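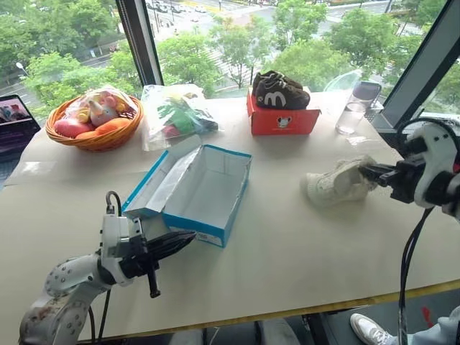 Lena Laskowska remarked at the interim review that most households do not lack space for shoes so much as a settled habit of putting them away, and that any study of storage ought to begin with the habit. Her comment changed the direction of this project, which had until then been concerned mainly with the dimensions of hallway cupboards.

1. Aim of the project

The project considers whether the original shoebox is a suitable container for keeping shoes at home over a long period. It was carried out within the Domestic Design module at Vustcombe. The work compares boxes with hinged lids and boxes kept closed with a pair standing on top, the latter being a common arrangement where shoes are in daily use.

2. Materials

The boxes used on the table included a white one with bright blue trim along the rim and a hinged lid, and a red one with a small cartoon mouse-head logo on the front. Brown children's sneakers with white laces were kept on the closed red box. A cream-white knit shoe with a thick white sole was chosen for the packing exercise – knitted uppers give way under light pressure and are easily creased by a lid closed in haste.

3. Method

A short questionnaire was distributed through the Ellby residents' newsletter and drew 532 replies. Respondents were asked where shoes were kept, whether the original box had been retained, and how often a stored pair was taken out. Packing exercises followed over 16 sessions in December. In each session the lid was opened fully, the first shoe was laid on its side with the toe towards the far end, and the second was placed the other way round.

4. Findings

Retained boxes were used chiefly for shoes worn out of season. Respondents who kept everyday shoes in boxes tended to abandon the practice within 2 weeks, and the lid was the reason most often given. A hinged lid was preferred to a separate one, as it could not be mislaid, although it required clear space behind the box and was awkward on a narrow shelf. Children's shoes were seldom put back in their boxes at all.

Labelling received less attention than expected. Several respondents relied on the colour of the box alone, and this served well until two boxes of the same make were stacked together.

5. Recommendations

Boxes with hinged lids should be stored singly or at the top of a stack. Everyday pairs are better left on an open surface near the door. The shelf drawings prepared under the working title Lirkine will be revised to allow for the raised lid, and the revised set will be submitted with the appendices.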